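Search this site Go

4.2 Gripper comparison on the bin setup

We ran both grippers on the same KUKA arm and the same bin, so only the hand changes between runs.
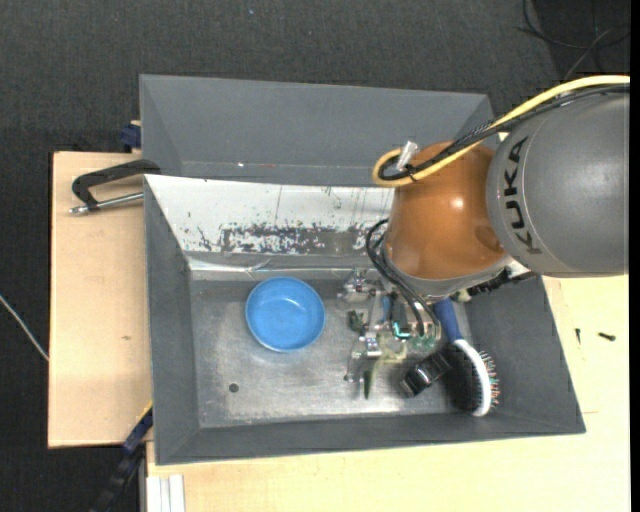
4.3 Procedure and results

Figure 3. Bin setup with the Horkby hand on the arm. Bowl and hairbrush on the bin floor, bin clamped to the board at the left.

Two hands were tried, the Prudance parallel gripper and the Horkby hand with the clear plastic parts and exposed boards. Each got 500 grasp attempts, split over 5 object sets. Same controller, same approach speed, same planner (Ahonen, default settings). Objects dropped in by hand, no fixed poses. After 4 failed tries in a row the set was shuffled and we went on.

Sloped walls matter more than we expected. Round things slide back to the floor, good, but a wide hand hits the slope before the fingers close. Prudance lost most of its attempts that way. Horkby is narrower at the tip and got in closer, but its wiring snagged twice and we had to stop and re-tape it.

Bowls: both hands fine on the rim, poor from the center. Brushes: handle grasps held, bristle grasps mostly slipped. Small cylinders lying flat were the worst case for both - over 230 of the misses, all sets togther.

Force limits were left alone through out. A lower limit might help with the brush, not tested. Cycle times in Table 2.

Ollosville Robotics Lab | Contact | Copyright | Back to top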